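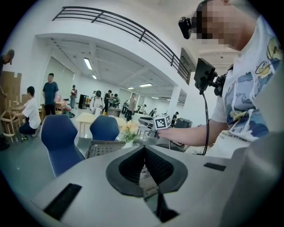 Karkura College of Applied Arts
Apparel and Textiles Program
Course 266: Introduction to Textile Products
Handout for Unit 8: Decorated Knit Garments

Scope of the unit

Unit 8 covers the plain knit T-shirt as a base for printed decoration. Students should have finished the reading on yarn and knit structure before the lecture. The dye chemistry portion of the course is taught separately and will not be repeated.

Base fabric

Most T-shirts are made of single jersey, a weft knit with a smooth face and a looped back. Jersey stretches more across its width than along its length, and the cut edges curl. Both properties affect printing. A design applied to a relaxed fabric will be pulled wider when the garment is worn, and a heavy layer of ink may crack if it cannot stretch with the cloth.

White cotton jersey is bleached and is often treated with an optical brightener. The brightener can give the fabric a bluish cast under some lights, and students matching colors for the Yuen Hall assignment should therefore view their samples in daylight as well as under the studio lamps.

Methods of decoration

Screen printing. Ink is pushed through a mesh stencil, with one screen normally prepared for each color. Setup takes time, and the cost per garment falls as the run gets longer. Plastisol inks remain on the surface of the cloth and must be cured with heat. Water-based inks sink further into the fibers and leave a softer hand.

Direct-to-garment printing. A printer applies fine drops of ink to the shirt. There are no screens to prepare, so the method suits short runs and designs with many colors. Dark garments generally require a pretreatment and a white underbase.

Heat transfer. The design is printed on a carrier sheet and pressed onto the garment. Results depend on temperature, pressure and time. An edge that lifts after laundering usually points to a fault in one of these settings.

Placement and lettering

The center chest is the usual position for a single design. Larger layouts extend toward the hem and need closer attention to the drape of the garment, as folds at the waist can hide part of the text. Lettering placed low on the body should be checked on a wearer, both standing and seated. A flat table does not show how a line of words will read in use. 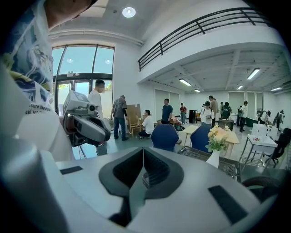 White T-shirt with a graphic print in blue, yellow and white and black lettering across the lower part.

Small type calls for particular care. Thin strokes may fill in or break up on a knit surface. Students should print a test strip in the intended typeface before the final artwork is approved.

Studio exercise

Students will work in groups of 2. Each group will receive one undecorated shirt and a set of Branda fabric swatches. The order is as follows:

Record the fiber content from the label.
Mark the center front with a removable line.
Position a paper copy of the artwork at the chest and again near the hem.
Note any distortion of the design when the garment is worn.
Submit the completed worksheet with the swatches attached.

Care and testing

Printed garments are normally washed inside out in cool water. Wash samples are to be stored in the Widel cabinet, labeled with the course number and the student's initials.

Materials

The course reader is held at the library desk under shelf number 1170. Worksheets are due in November, before the review session for Unit 8.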